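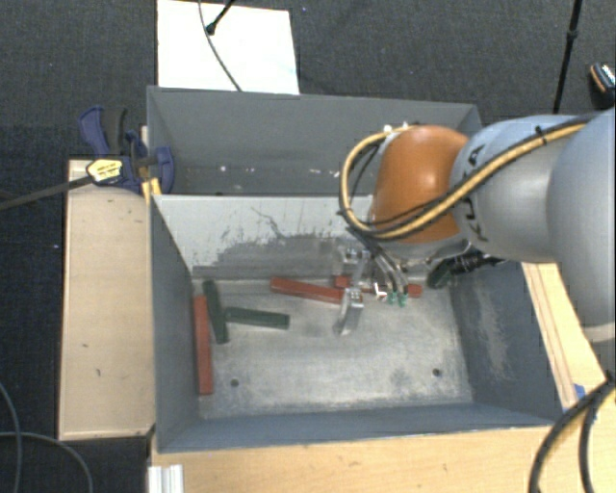

Figure 1. Bin-to-bin cell with the gripper over the front bin; red and green blocks in the pick area.

October
Course staff, Industrial Automation Laboratory

Handout 4: Notes on the Demonstration Visit, Altside Works

These notes cover the open-day demonstration at the Altside site of Khumalo Automation, Grestville. Read them before the lab report is started. The material on grasp planning is examinable; the material on the site itself is not.

1. Purpose of the visit

The demonstration concerned picking known parts from an open bin with no fixturing. The parts are plain blocks of two colors. They lie at arbitrary angles on the bin floor, some touching each other and some close to a wall. The task is to select a block, grasp it, lift it clear and place it in the second bin. The cell was running the Droria planning software, which Khumalo develops in-house and uses for customer trials.

Students who attended the morning session saw the front bin worked first. The afternoon session started from a different arrangement, so the sequence in your notes may not match a classmate's.

2. Layout

The two bins are gray metal and stand one behind the other, with a clamp at the left end near the point where they meet. Clamping matters here. The planner assumes fixed wall positions, and a bin that shifts by a few millimeters invalidates every clearance computed after it. A light wooden panel runs along the left side of the bins.

The floor of the front bin is worn, with whitish marks and cloudy stains. Worn metal reflects unevenly, and a vision system that relies on brightness alone may report an edge where there is only a stain. Droria segments by color first and fits a rectangle second. Dark green on gray is the harder of the two cases, and the presenter spent most of the question period on it.

3. Arm and tooling

The arm carries a jointed metal gripper below an orange wrist joint. Cables and hoses are routed outside the arm. External routing is easy to service and easy to inspect, but it adds volume that the collision model must include. In Droria the bundle is represented as a set of capsules, deliberately oversized. The cost is that some reachable grasps are rejected.

The cell was limited to a payload of 2 kg for the open day, and approach speed inside the bin was held to 140 mm/s. Neither value is a hardware limit.

4. Grasp selection

Candidates are scored on the following terms:

- Clearance between the fingers and the nearest wall
- Clearance between the fingers and neighboring blocks
- Distance from the grasp point to the block center
- Wrist rotation required from the current pose

Any candidate with less than 9 mm of wall clearance is discarded before scoring. Compare this rule with Figure 1. The long red block beside the left wall lies almost parallel to it, so a finger has to enter the gap between block and wall. The green block leaning in the back right corner is worse - two walls restrict the approach, and there is no flat pose to fit.

The two green blocks that form a rough sideways T are a separate problem. A grasp across the middle of the upright one is obstructed by the end of the other. The planner can take the horizontal block first, or grip the upright one away from the junction and accept an off-center lift. Off-center lifts allow the block to rotate in the fingers, and placement error increases accordingly.

The red block near the center slopes only slightly, its right end reaching behind the gripper's lower finger. It is the natural first candidate under the scoring above, subject to wrist rotation.

5. Occlusion

From the viewpoint of Figure 1, the gripper and hoses hide the middle of the red block near the rear wall. A segmentation routine given this view alone would find two red regions and might report two blocks. The standard remedies are to move the arm out of view before each capture, or to merge regions that share a common axis. Droria uses the first. The retreat adds time to every cycle, and the trade was discussed at length in the session.

6. Reliability figures

Khumalo quoted a test series of 4000 picks on the same block set. The failure log was shown on screen and not distributed, so do not cite individual entries from it. Your report may cite the size of the series.

7. For the report

Sketch the front bin from Figure 1 and propose a picking order for all of the blocks. State the rejected grasps and the term that rejects each one. Where the figure does not give enough information to decide, say what additional view is needed and where the camera would go. Assume parallel fingers and a vertical approach - tilted approaches are covered in Handout 5.

We use cookies to improve your experience on this site. Accept all | Manage preferences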